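Narkari (Assistenzsystem)

Narkari ist ein robotergestütztes Sortiersystem für Kleinteile, das im Werk Drurmont des Armaturenherstellers Lashari eingesetzt wird. Es übernimmt das Vereinzeln und Ablegen von Dichtungen, Hülsen und Kappen, das zuvor vollständig von Hand erfolgte. Entwickelt wurde es in der Betriebsabteilung Brotirport.

Aufbau und Betrieb

Das System besteht aus Tischarbeitsplätzen mit je einem Roboterarm und einem Zweifingergreifer. Die Bildauswertung stützt sich auf eine Kamera am Handgelenk des Arms. Im Werk sind 3 Arbeitsplätze eingerichtet. Ein Arbeitsplatz sortiert bis zu 800 Teile je Schicht; der Teilestamm umfasst 3937 Artikelnummern, von denen 300 für die automatische Sortierung freigegeben sind.
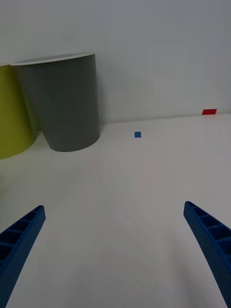
Greiferfinger und Behälter an einem Arbeitsplatz

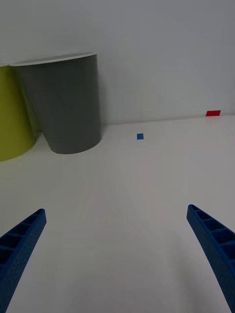

Mit der Einführung änderten sich die Tätigkeitsprofile in der Sortierung. Die Beschäftigten legen keine Einzelteile mehr ab, sondern richten Arbeitsplätze ein, geben Artikel frei und bearbeiten Fehlgriffe. Zum Einrichten gehört die Kontrolle der Tischfläche: Behälter, etwa der graue und der gelbgrüne an der Wand, sowie flache Markierungen wie die blaue und die rote werden mit dem Belegungsplan verglichen. Abweichungen sind vor dem Start zu korrigieren. Die Einarbeitung erfolgt am Arbeitsplatz und schließt mit einer betriebsinternen Prüfung ab.

Auswirkungen auf die Arbeitsorganisation

Die einseitige Belastung von Hand und Unterarm ging zurück, der Anteil überwachender Tätigkeiten stieg. Eine Betriebsvereinbarung regelt den Wechsel zwischen Überwachung und manueller Sortierung innerhalb einer Schicht. Kamerabilder dürfen nicht zur Leistungskontrolle verwendet werden. Strittig blieb die Eingruppierung der Einrichttätigkeit, die zunächst der Sortierung gleichgestellt war und erst später eine eigene Entgeltstufe erhielt.

Nicht freigegebene Artikel, vor allem ölige und transparente Teile, werden weiterhin manuell sortiert.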